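## 4. Exercice de rangement à deux préhenseurs

Cette section s'adresse aux élèves du club de robotique Lano qui ont validé la section 3 (mise sous tension et étalonnage). Elle décrit la préparation du poste Grilitz et l'enregistrement d'une démonstration à l'aide des préhenseurs manuels. Chaque binôme dispose de 2 séances pour réaliser l'ensemble de l'exercice.

### 4.1 Préparation du poste

1. Dégager le plateau blanc entre les deux profilés en aluminium. Les sacs, trousses et cahiers restent sur les tables du fond.
2. Placer le bac en plastique blanc dans la moitié gauche du plateau, dans le sens de la longueur, ouverture vers le haut.
3. Poser la coque de téléphone à plat au centre, face ouverte vers le haut. Une légère orientation en diagonale est admise.
4. Vérifier que les câbles des deux préhenseurs sont libres sur toute leur longueur.
5. Ouvrir une session dans le logiciel Osagie et saisir le numéro du binôme.

> **Attention** - Ne jamais saisir un préhenseur par sa plaque de repérage. Une plaque déplacée impose un nouvel étalonnage des deux appareils.

### 4.2 Prise et dépose du panneau arrière

L'opérateur tient un préhenseur dans chaque main, par la poignée. Le panneau est pincé par son bord supérieur avec le préhenseur gauche, puis amené à la verticale au-dessus du bac. Pendant ce temps, le préhenseur droit reste mâchoires ouvertes, tourné vers le centre du plateau. La découpe circulaire de l'appareil photo doit se trouver en haut du panneau, du côté de la prise. 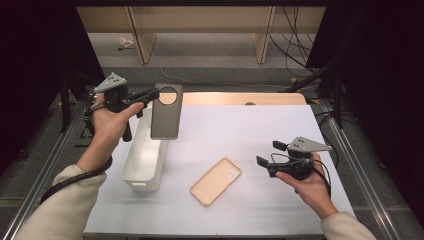

### 4.3 Enregistrement

1. Lancer l'enregistrement dans Osagie, puis marquer un temps d'arrêt, les deux préhenseurs immobiles.
2. Exécuter la prise, abaisser le panneau dans le bac et ouvrir les mâchoires sans à-coup.
3. Ranger ensuite la coque avec le préhenseur droit.
4. Arrêter l'enregistrement et attribuer à l'essai la mention « valide » ou « à refaire ».
5. Remettre les objets en place et recommencer jusqu'à obtenir 6 essais valides.

**Remarque** - Un essai au cours duquel un objet tombe hors du bac est conservé avec la mention « à refaire ». Il ne doit pas être supprimé : le module Zosutano l'utilise lors de la comparaison des trajectoires (voir section 6).

### 4.4 Fin de séance

- Reposer les préhenseurs sur leur support, mâchoires ouvertes.
- Enrouler les câbles sans les plier.
- Exporter la session et signer la fiche du poste.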